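News > Network > Visits

Print this page | E-mail this page

Open day at the Fostcombe night tram depot

I've ridden the late tram home more times than I can count, so when Fostcombe depot opened its gates on 4 March 2024 I was in the queue well before ten. What a morning! Rekha Iyengar, the duty manager, took 18 of us through in one group and let us ask whatever we liked.

We started in the washing shed (a tram goes through in two minutes, brushes and all) and then walked the length of the inspection pit. Standing under a tram and looking up at the wheels is a real thrill — they're far bigger than you'd guess from the kerb. Ewan Cartwright showed us how the sanders work and handed round a jar of the sand, which is finer than anything at the beach.

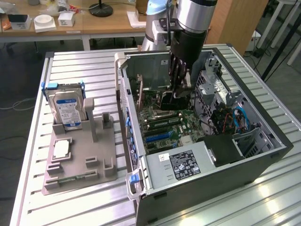

The control room

Upstairs, Wiremu Quinlan had the whole Kerkel line up on the wall, all 76 stops of it. After midnight the trams run every quarter hour on Fridays and Saturdays, and he talked us through a night when a fallen gum branch shut the Borkska end and buses had to fill in until dawn. I could have listened for another hour.

The ride back to Besson Street was in tram 134, freshly painted in the old cream and green colours. Go next March if they run it again, and wear flat shoes for the pit stairs.

Contact us | Copyright Fostcombe Tram Riders | Back to top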